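Drevmont Drinks Table - Gallery

Viola Cirillo ran the drinks table again this June, which means the trays got more thought than the biscuits did. Boyang Kang made the signs, then left them on the bus.

Hot orders went in paper cups and cold ones under domed lids, a system that survived until the first person asked for half of each. More pictures when Boyang finds his charger.

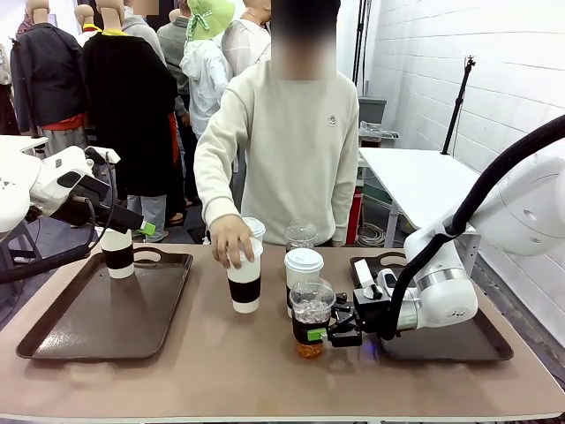 Two brown trays, one iced tea and a small crowd of cups, some in black sleeves - the mid-afternoon rush.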